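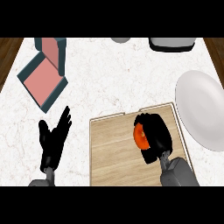

報道関係各位
2月22日(木)
株式会社ガリンド

天然石カウンターのメンテナンス定額サービス「プロスター」、対象地域を拡大 店舗・賃貸住宅の受付も開始

石材施工・補修の株式会社ガリンド(代表:エウスタキオ・モンテス)は、キッチンや洗面まわりの天然石を定期的に手入れする「プロスター」の対象地域を広げます。新たに加わるのはヒンディットソープ地区全域。本日より受付。

■背景
大理石は酸に弱い。レモン汁、酢、ワイン、トマトソース。こぼして放置するとツヤが引け、白っぽい輪じみに。市販のカビ取り剤で悪化させてしまうケースも多く、昨年10月の先行受付では111件のご相談をいただきました。うち81件が輪じみ・くもり。残りは欠け、目地の汚れ、熱による変色など。

「もっと早く呼んでくれれば、という現場がほんとうに多いです。研磨し直すと費用も日数もかかる。年に2回見せてもらえれば、たいていは軽い作業で済みます」(施工部 ヒメナ・バニュエロス)

■サービス内容
・年2回の訪問点検、洗浄、浸透性保護剤の再塗布
・軽度の輪じみ研磨(追加料金なし、範囲の上限あり)
・シンク周りのシーリング点検
・電話相談 平日のみ
作業後6時間は水のご使用をお控えください。保護剤はプルニッツ社製を使用します。食品を扱う場所にもご利用いただけますが、乾燥中は食器類を別室へ移動してください。

■対象
戸建て、マンション、飲食店のカウンター。賃貸の場合は管理会社さまの承諾書が必要です。人造大理石、クォーツ系は今回対象外(別途お見積り)。御影石は対象にに含みます。

■料金
広さと石種により変動。現地確認は無料、詳しくは窓口まで。既存のご契約者さまは料金据え置き、手続き不要です。

■今後の予定
お手入れ講習会をヒンディットソープ営業所で開催予定。講師はナジェリ・パラシオス。日程は決まりしだいお知らせ。定員あり、要予約。

■本件に関するお問い合せ
株式会社ガリンド 広報担当 ウリエル・カマチョ
取材・施工現場の見学も受け付けます。見学は事前にご連絡ください。
※記載の内容は発表日現在のものです。予告なく変更する場合がありす。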